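Print this thread | E-mail this thread
23 replies | 2 shares

Orange woven fruit basket on a white table: what else goes in it?

trirner_kate
I run the little tasting corner at the Trirnerport branch and we are redoing the white table at the back. Until now we had a gray wire bowl on it and everybody ignored it. I picked up an orange basket instead, oval, shallow, woven from thin plastic strands, with loops all around the rim. It was marked as an Olline but there is no sticker on it now, so I can't swear to that.

Question is what to put in it and whether to keep it on the left or move it to the middle. The table is plain white and the wall behind it is very pale too, so anything with color stands out a lot. I don't want it to look like a waiting room.

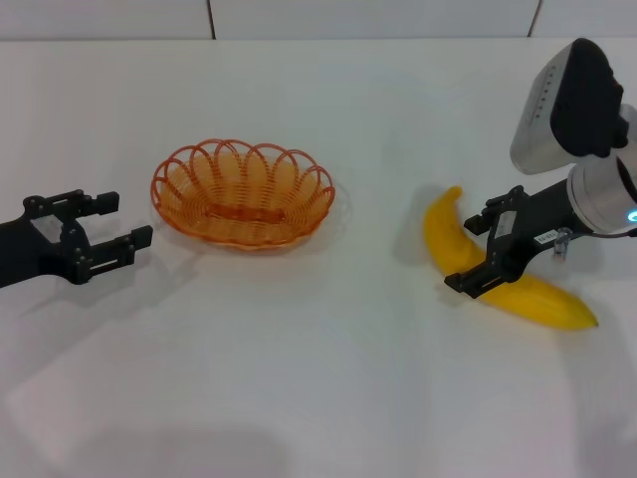
Orange basket on the back table, nothing in it yet.

I was thinking play fruit, because kids sit there in the afternoon and real fruit gets squashed into the chairs. But my sister says play fruit on display looks cheap. Opinions?

14 likes

dunmore_pete
Your sister is wrong. Play fruit in a plastic basket is fine. Play fruit in a good wooden bowl looks cheap, because then you expect the real thing.

Leave it left of center. If you put it dead center you will have to move it every time somebody sits down with paperwork.

hollis
I'd go real. Lemons or small oranges keep for a good while if the room isn't heated much. Orange fruit in an orange basket disappears, so lemons.

trirner_kate
Lemons were my first idea too. The trouble is the kids. One of them bit into one in December and we heard about it for days.

marla_b
Those loop-rim baskets are hard to clean, fair warning. Crumbs get down between the strands in the floor and you can't wipe them out, you have to rinse. I use a soft dish brush and lukewarm water, then stand it on edge on a towel. Don't put it in the dishwasher. I did that with a green one and the loops on one side went flat and never came back.

6 likes

dunmore_pete
Mine has been through the dishwasher every week for two years. Top rack. Nothing happened to it.

marla_b
Then yours is a different plastic. Mine was from Carrasco and it went flat on the first wash. I'm only saying what it did.

sastano_reader
Same experience as Marla, except that mine was next to a radiator and not in the dishwasher. Rim sagged on the radiator side. I'd keep it off anything warm.

Also put something under it. The strands can leave fine scratches on a gloss top if people drag the basket toward them, and people always drag it. They never lift it.

trirner_kate
The table is matte so I'm less worried about scratches, but point taken. Would a cloth work? I have a blue one.

hollis
A cloth will bunch up. You'll be straightening it all day.

sastano_reader
Clear plate. We had a clear tray under ours at the reading room and you hardly noticed it. It catches crumbs and you can wipe it in a second. A cloth you have to take home and wash.

F. Stüber
I set up the tables for our family mornings, so I'll add my part. Buy pieces that are close to life size. The tiny play fruit sold in nets looks lost in a basket this wide, and the small pieces end up on the floor. We had one full-size banana, one pear and two apples in ours and that was plenty. The first year I filled it to the rim and nobody touched it, because taking one piece out made the rest roll away.

Friederike Stüber

9 likes

dunmore_pete
Agree on size. I don't agree on so few. Four pieces looks like somebody took the rest.

F. Stüber
It is a matter of taste. With children I prefer few.

trirner_kate
Okay, went ahead with some of this. I found a clear plate for underneath, and it does nearly vanish against the white. I also have a yellow banana to start with, and the yellow next to the orange is much better than I expected. It curves a fair bit, so I'm trying it on the table to the right of the basket first before I decide whether it goes in.

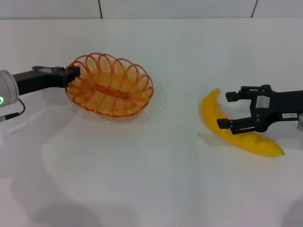 The other thing I can't settle is which way the oval should point. Long side toward the chairs gives you more room to reach in, but it takes up more of the front of the table, and we need that for the sign-in sheet. If I turn it the other way the sheet fits, but then you have to lean to get anything out of the far end.

hollis
Turn it so the sheet fits. The fruit isn't going anywhere.

marla_b
I'd give the reach priority, personally. It's for kids. Put the sign-in sheet on a clipboard and hang it by the door.

trirner_kate
A clipboard by the door was tried before my time and the pens walked off. But I could tie one on.

dunmore_pete
Banana goes in the basket. Out on the table it looks like somebody's lunch.

sastano_reader
In the basket for me as well. Lay it lengthwise with the curve following the side, then put the round things in the hollow. They hold each other in place that way.

F. Stüber
I lay ours across, with one end resting on the rim. The children see it sooner. But the end did slide off the rim now and then, I admit.

hollis
For what it's worth, I still think lemons.

trirner_kate
Noted, hollis. If the play fruit is a flop by spring I'll buy a bag of lemons and you can say so.

I'm going with lengthwise, plate underneath, basket left of center, sign-in sheet on a tied clipboard. Pear and apples next, full size. If anyone knows where to get a decent single pear without buying the whole set, post it here. Everything I find comes in a box with a plastic knife and half a fish.

marla_b
Try the toy shelf at a thrift store. Singles are usually loose in a bin. Wash them first.

dunmore_pete
And check the stem. Cheap ones have a glued stem that comes off in a small hand.

238 views | Print this thread | E-mail this thread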